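Volis Hand Gripper Kit: User Guide

Section 4. First practice with two grippers

Read this section after the pads are fitted and both units are charged. One unit is held in each hand. The practice takes 35 minutes, not including the charging.

4.1 Prepare the place

1. Choose a surface at the height of your waist or lower. A table, a bed or a firm mat is suitable.
2. Put a shallow tray on the surface. It keeps small items within your reach.
3. Put two or three light items in the tray. Cord, soft plastic and small rings are good for beginners.
4. Switch on the lamp of the room. Strong sun from one side makes the recording uneven.

Note: A soft surface moves when you lean on it. Please keep your elbows free.

4.2 Check the fingers

1. Close the fingers slowly until the pads touch each other.
2. Look at the gap from the top. It must be the same width along the full pad.
3. Open the fingers fully and listen. If you hear a click, go back to section 3.6 and tighten the pivot pins.

CAUTION: Do not put your own finger between the pads while another person holds the handle.

4.3 Pick and pass

1. Bring both grippers above the tray, one from each side.
2. With the first gripper, take a cord by its loop and lift it a little.
3. Hold the second gripper still near the edge of the tray.
4. Pass the cord across, and open the first gripper only when the second has closed.
5. Repeat with the other items. Change hands after each five passes.
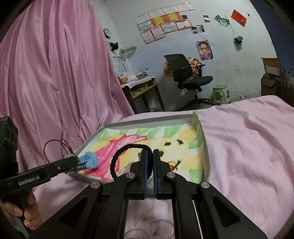
Fig. 4-2. Two grippers at the tray, with a cord loop at the near one.

Note: A braided cord can slide between the pads. If this happens, hold it closer to the knot.

4.4 After the practice

1. Put the items back in the tray and switch off both units.
2. Clean the pads with a dry cloth. Alcohol will make them hard.
3. Write the number of passes on the card in the lid of the case.

Spare pads are sold in pairs, order number 577. For questions on this section, write to Shaimaa Bouazza at the Volis help desk and mention code 122.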